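Community > Household Talk > Sorting, Storing and Letting Go

Clearing out the junk drawer — keep or toss the cables?

iolanda_m
We are moving in August and I have finally reached the cupboard I've been avoiding for years. My late father saved every cable he ever owned, and then I married a man who does the same, so you can imagine. I pulled everything out on Tuesday evening and laid it on the bed and counted 51 cords, and I could name what maybe a third of them were for. My husband Igor says they all have to come with us. I say we keep what we can match to something and let the rest go. Which of us is right? (Be gentle, he reads this forum.)

zuweira_dogbe
Oh, Iolanda, I feel for you! We did this when my mother came to live with us and it took a whole weekend and a great deal of tea. What worked for us was masking tape. Every cord that still had a device got a little flag of tape with the name written on it, and anything without a flag went into a bag in the garage for two months. I went back to that bag once, for the charger to the Hesine radio, and the rest went to the recycling center and I haven't missed a single one.

pawlak_attic
I'm going to be the grump and side with Igor. I threw out a bag just like that and a month later my sister-in-law turned up with a lovely old Zurik sewing machine that had no power cord. I'd had the right one for 17 years! The replacement cost me 50 dollars plus shipping, and it was stiff as a broom handle. Cords take up so little room if you coil them nicely.

zuweira_dogbe
They take up little room one at a time, my dear. It's the whole family of them together that fills a cupboard.

genowefa_j
Could I put in a word for the bin itself? I used clear shoeboxes for years and every one of them cracked. Now I have one plain open bin on the floor of the hall closet, and whatever doesn't fit in it goes. My neighbor Przemysław swears by hanging everything on hooks, and his does look beautiful, but I know perfectly well I'd never hang anything back up. An open bin forgives you for being tired.

pawlak_attic
I'll disagree there too, sorry Genowefa. Anything open ends up with batteries and birthday candles in it by Christmas. Get one with a lid. I have the big Porkum one and it has been through three moves.

iolanda_m
Thank you all, I've been reading these out loud at supper. We've settled on Zuweira's tape and Genowefa's bin, and Igor gets one shoebox of mysteries that I'm not allowed to open. Pawlak, I'm keeping every sewing machine cord, you frightened me.

genowefa_j
Very sensible. Mine is a dark gray one like this, and it shows the dust a little — good luck with the move, and do tell us how the kitchen goes!
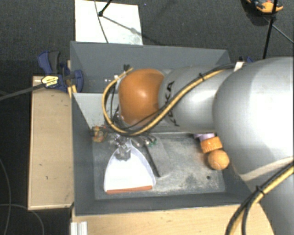

Dark gray bin, no lid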